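Chapter 4
Going to See a Robot at Work

What this chapter covers
How to prepare for a demonstration visit
What to watch during a pick-and-place task
How to ask useful questions and write up the answers
Terms: workspace, end effector, cycle, reset, intervention

4.1 A morning at Adcombe

The first three chapters dealt with robot arms on paper. You learned the names of the joints, how a gripper is rated, and how a task is broken into steps. This chapter is about seeing an arm run. Most students get their first chance at an open day or a demonstration arranged for a class, and many come home with a brochure and very little else. A visit is worth more than that if you know how to use it.

The example used all through the chapter is a visit to the open day at Zurkness, a small automation firm in Adcombe, on 9/4/23. The group was made up of 12 second-year students and their instructor, Gareth Fairclough, who had taken an earlier class to the same building. The demonstration part of the day lasted 40 minutes. Before it there was a safety talk, and after it a question period with two of the firm's engineers.

Fairclough asked each student to read the task sheet the week before and to write down one thing they expected the arm to do badly. He collected these at the door and gave them back at the end. You will be asked to do the same in Exercise 4.2.

The task sheet was short. It said that the arm would move small colored blocks between the table and two plates, that it would return to a raised position between moves, and that a person would put the blocks back by hand when a run was over. It did not give speeds, and it did not say how the arm decided where to close its fingers. Several students wrote that down as a question, and it was the first one asked later in the day.

4.2 The task at hand

Sorting blocks onto plates looks too simple to be worth a trip. It is used in demonstrations for practical reasons. Blocks do not spill, they cost little, and anyone in the room can tell whether one has landed where it should. A block also shows up errors. If the fingers close off center, the block turns. If the arm lets go too high, the block may tip or roll. A visitor standing a few feet away can notice both without any instruments.

The shape of the object matters too. A block with flat sides gives the fingers two faces to press on. A rounded one can be gripped in more ways, but it can also slip out of line as the fingers close. Keep this in mind when you plan your observation sheet, and leave a column for the shape and position of the block before each pick.

Figures 4.1 and 4.2. Block handling with a two-finger gripper over a white table.

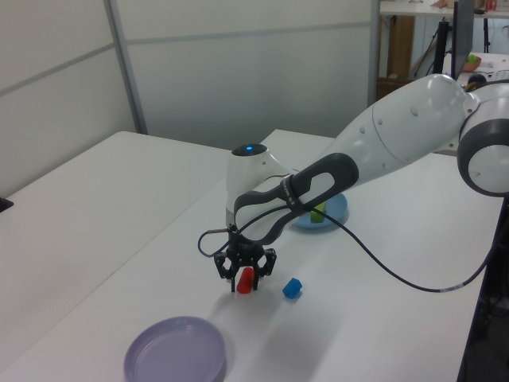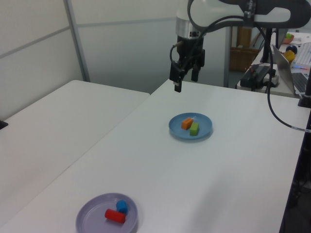
4.3 Watching a cycle

A cycle is one full round of the task. For a pick-and-place job it can be divided into five parts: approach, grasp, lift, transfer, and release. Some authors count the return to the starting position as a sixth part. In this book we include the return in the approach of the next cycle.

When you first watch a demonstration, let two or three cycles go by without writing anything. The students at Adcombe who started writing at once had trouble keeping up, and their notes for the first few minutes were hard to read afterward. Those who waited had a feel for the rhythm of the arm and knew which moments to look for.

After that, pick one part of the cycle and stay with it. One pair of students watched only the approach. They noted whether the arm came straight down over a block or moved in at an angle, and whether it slowed before the fingers reached the table. Another pair watched only the release. When the class put its notes together the following week, the two sets fit well, and between them they had a better record than any one person could have made.

Write what you see and keep your explanation for later. "Paused above block, then closed" is an observation. "Was looking for the block" is a guess about the cause, and it may be wrong. The pause may be a fixed wait that someone typed into the program. At Zurkness the engineers were asked about a pause of this kind and said it was a setting they had added to make the motion easier for visitors to follow.

4.4 Resets and interventions

A reset is what a person does to get the workspace ready for another run. An intervention is what a person does to help the robot during a run. The two are easy to confuse when you are standing in a crowd, and mixing them up will spoil your figures.

Suppose a block is dropped outside the arm's reach and an engineer moves it back while the arm is still working through its program. This is an intervention, and the run should be marked as assisted. If the same engineer lays the blocks out again after the last one has been placed, it is a reset.

Ask before the demonstration begins how the firm itself counts these. Zurkness reported 1278 completed runs of the block task in its handout. A student asked whether assisted runs were part of the total. They were, and the engineer marked the handout to say so. The number did not change, but its meaning did.

4.5 Asking questions

Questions that can be answered with a fact work better than broad ones. "Is it accurate?" will usually get you "yes." "How far off can the block be before the gripper misses it?" will get you a distance, or an admission that it has not been measured.

The class had agreed on a short list in advance:

Who placed the blocks, and did they follow a pattern?
Does the arm use a camera, fixed positions, or a person at the controls?
What happens if a block is missing?
How is the gripper checked, and how often?
Can the same setup handle a different object?

The last question led to the longest answer of the day. The firm had been working with Nguyen-Tran, a packaging company, on a project called Flalby, where the goods are soft and do not keep their shape. The engineers said that about 80 percent of the work on the project had gone into the grasp alone. We return to Flalby in Chapter 7, after the material on finger design and contact.

4.6 Writing it up

Write your report within a day of the visit. Start with the task as it was described to you, then give the task as you saw it, and mark any differences between the two. Put the answers to your questions in a separate section with the name or job of the person who gave them. Statements from a handout should be labeled as such.

Sketch the workspace from above. The sketch does not need to be to scale, but it should show the base of the arm if you could see it, the plates, the table edges, and where you were standing. A reader needs your position to judge what you could and could not have seen.

Exercises

4.1 Draw up an observation sheet for a block task with two plates. Include columns for assisted runs and for the shape of the block.

4.2 Before your own visit, write down one thing you expect the robot to do badly. Afterward, state whether you saw it happen and under what conditions.

4.3 Rewrite the following as observations: "The arm got confused." "It was being careful with the round one." "It knew the plate was full."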